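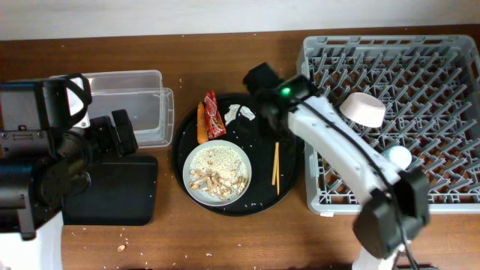
Clearing the table: what goes first?
Last updated 2021-05-18
134 comments · 7 shares

gravyboatcaptain wrote:
Settle something for our household. When lunch ends, there are two schools of thought about the tray.

School one (me): you deal with the tray where it stands. Leftovers go in the plastic container, trash goes in the trash, the plate and chopsticks go to the dish rack by way of the sink, and only then do you pick up the tray.

School two (everyone else I live with): you pick up the whole tray, rice and tissues and all, and walk it to the kitchen like a room service waiter who has given up on a tip.

My objection to school two is rice. Loose rice on a black tray behaves fine as long as the tray stays put. Tilt it a little and you're finding grains under the radiator in July. We have a round tray with hardly any rim, and the rim was clearly designed by somebody who eats soup.

Their objection to school one is that I take twenty minutes and make a speech.

So what order do you do it in? I also have a side question about carrots, which I'll get to if people behave.

---

lidless_in_the_pantry wrote:
Trash first. Always. Snack packets and tissues weigh nothing, so they're the first things to take flight when you lift the tray. Stuff the tissues in the empty packet, throw the packet away, and you've cleared half the tray with one hand.

---

mopandcircumstance wrote:
School two, proudly. You are making several trips to save one. Put a hand under the middle of the tray, keep it level, go. If you drop rice, you have a broom. If you don't have a broom, you have bigger problems than the order of operations.

---

gravyboatcaptain wrote:
I have a broom. I am the only person in the house who knows where it is, and that's my whole point.

---

seconds_please wrote:
Food first, then trash. Leftover rice shouldn't hang around on the table while you sort out your tissue situation. Get it in a container and get the container in the fridge. Everything else on the tray can wait and won't be any worse for it.

Shallow container, too. A deep tub of rice takes forever to cool in the middle.

---

lidless_in_the_pantry wrote:
Agree on the rice, but the tissues take four seconds. You can do the tissues while you're walking over to look for the lid. You will be looking for the lid for a while.

---

gravyboatcaptain wrote:
The lid thing is real. I bought the Sullis set because the pieces stack, and they do stack, so well that half the time I carry two containers to the table thinking I've got a container and a lid. Then I stand there pressing one box into another and wondering why it won't click.

---

mopandcircumstance wrote:
Sullis lids also warp on the bottom rack of the dishwasher. I moved over to Gisby. Those lids don't warp, they just hate you. You need both thumbs and a firm surface.

---

oldspoonnewbowl wrote:
Can I put in a word for using the table as a table? Set the container right next to the tray, as close as it'll go. Tip the plate toward it and push with the chopsticks. The distance the rice travels through open air should be as short as you can make it. People put the container at the far end of the table and then act surprised.

Also, chopsticks go last. They're your tool. I see people carry the chopsticks off to the sink first and then come back and scrape rice with a finger.

---

gravyboatcaptain wrote:
"Chopsticks go last" is going on the fridge. I have been carrying them off first for years and getting a spoon dirty to do the scraping. A whole extra spoon, every lunch.

---

seconds_please wrote:
A rice paddle does it better than either, and grains don't stick as badly if you dip it in water first. Asamoah makes a cheap one with bumps on it. Mine is six years old and looks it.

---

mopandcircumstance wrote:
So now we are fetching a paddle, wetting a paddle, and washing a paddle, to avoid carrying a tray across a room. I want that noted somewhere.

---

lidless_in_the_pantry wrote:
Noted. What's the carrot question?

---

gravyboatcaptain wrote:
Thank you for asking. If a whole carrot comes to the table and no one eats it, is it a leftover or an ingredient? I say it goes straight back in the crisper after a rinse. I've been told that once it's been on a tray with somebody's used tissues, it has a history.

---

seconds_please wrote:
Rinse, peel, soup. The peel was coming off anyway, and it takes the history with it.

---

oldspoonnewbowl wrote:
Depends how close it was to the tissues.

---

mopandcircumstance wrote:
Why is a whole carrot coming to the table? Are you people hosting a horse?

---

gravyboatcaptain wrote:
It comes with good intentions. Someone is going to have a vegetable with their rice. The rice goes, most of it, the snack packet goes entirely, and the carrot has a nice sit-down and heads home.

Anyway, next item, and I suspect this one will split the room: drinks. Do bottles and tumblers count as part of the tray, or do they get their own trip? My position is that anything tall travels by hand, upright, by itself. A tumbler on a tray is the reason people have stories about trays. Ours is a Pirier that holds 700 ml, and full of tea it has the center of gravity of a toddler on a barstool.

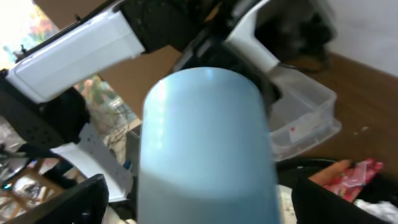 oldspoonnewbowl wrote:
Own trip, and take it before you touch the plate. Tall things get knocked over by elbows, and scraping a plate is all elbows. I lost a tablecloth to this in a single second of enthusiasm.

---

mopandcircumstance wrote:
A tumbler doesn't need a trip at all. It goes with you to wherever you're sitting next. You're still drinking from it. Who finishes lunch and the drink in the same minute?

---

seconds_please wrote:
That's how you end up with a tumbler in every room and none in the cupboard. Bring it back with the dishes, take the top off, wash the gasket separately. If you've never taken the gasket out, sit down before you do.

---

gravyboatcaptain wrote:
I've just taken the gasket out. I'd like to go back to talking about carrots.

---

lidless_in_the_pantry wrote:
Bottle brush, baking soda, leave it an hour. And stand it upside down in the rack with a gap under the rim, or it'll smell like a gym bag by tomorrow. If your rack has pegs, use the end ones. Plates in the middle, tall stuff at the sides, chopsticks in the cutlery holder with the eating ends up.

---

oldspoonnewbowl wrote:
Eating ends down, surely. You're going to grab them by whatever's sticking up.

---

lidless_in_the_pantry wrote:
Down in the holder is where the water collects. Wooden chopsticks standing in a puddle go gray at the tips. Mine did.

---

oldspoonnewbowl wrote:
Then drain your holder. I'm not putting my hand all over the part that goes in my mouth because you own a bad rack.

---

seconds_please wrote:
Lay them flat across the top of the rack, side by side. Neither of you has to be right.

---

mopandcircumstance wrote:
They roll off.

---

seconds_please wrote:
Square ones don't.

---

mopandcircumstance wrote:
I'm not buying square chopsticks to win an argument on here. I bought a fish kettle to win the last one and it doesn't fit in any cabinet I own.

---

gravyboatcaptain wrote:
Reporting back from tonight's trial. Order was tumbler, tissues into the packet and packet into the trash, rice into the container with the container jammed up against the tray, then plate and chopsticks together, then carrot, then tray.

Results: one trip more than school two, no rice on the floor. The loose grains on the tray I dealt with by picking it up last and tapping it over the trash can, which was satisfying enough that I did it twice. No speech was made, although one had been prepared.

The household says it was still slower. They timed it. They did not help, but they timed it.

---

mopandcircumstance wrote:
How much slower?

---

gravyboatcaptain wrote:
I'm not at liberty to say. The lid took up a lot of it.

---

lidless_in_the_pantry wrote:
Write the size on the bottom of each one in marker. Container and lid both. It wears off after a while, so do it again when it starts to fade.

---

oldspoonnewbowl wrote:
Did the carrot go in the soup or back in the crisper?

---

gravyboatcaptain wrote:
Crisper. It's coming back to the table tomorrow.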